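Robotic tidying

Robotic tidying is the use of a robot arm, fixed or mobile, to pick up household objects and return them to a set place. It is one of several chores, along with dish loading and laundry folding, used to judge whether general-purpose machines are ready for the home. As of May, no system had been shown to do it unattended in ordinary rooms for long periods.

Task definition

The usual form is a tabletop task. A single arm with a two-finger gripper must move small items, often letter cubes, onto or off a marked area.

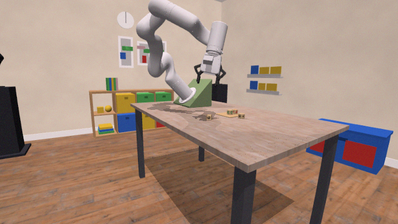 Difficulty depends on the size of the items, the gap between them, and how often the layout changes. Cubes spaced well apart can be grasped by most current arms. Cubes that touch leave little room for a fingertip, and a failed grasp tends to push the neighboring cube out of position.

The Himport task set contains 512 starting layouts in simulation, grouped into 21 room types. A trial is scored as complete when every item rests within its target area and the fingers are clear. 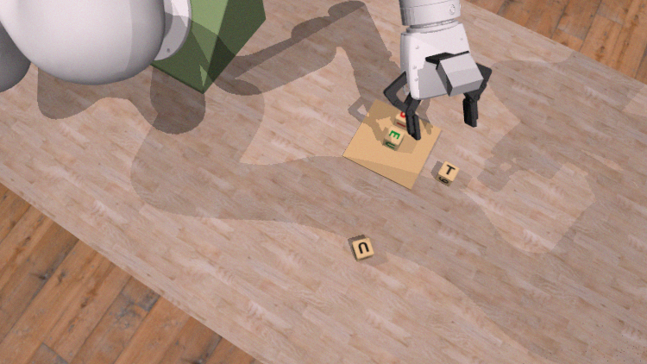

Open gripper above a tan mat with two letter cubes; two more cubes lie on the tabletop.

Known limits

Simulated results do not carry over fully to real rooms. In the Marinescu trials, a control program trained on nearly 2,000 simulated runs needed further tuning before use on a physical arm. Shadows cast by the arm are a common source of error in camera-based systems, as they move with the gripper and change the apparent color of the surface.
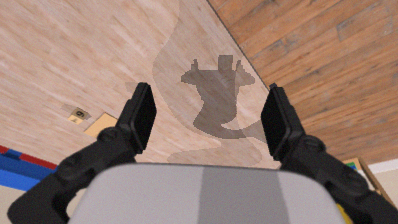 Overhead view of the open fingers, with the gripper's shadow on the pale wooden surface.

See also

Ferkero gripper
Gromano shelf test
Bin picking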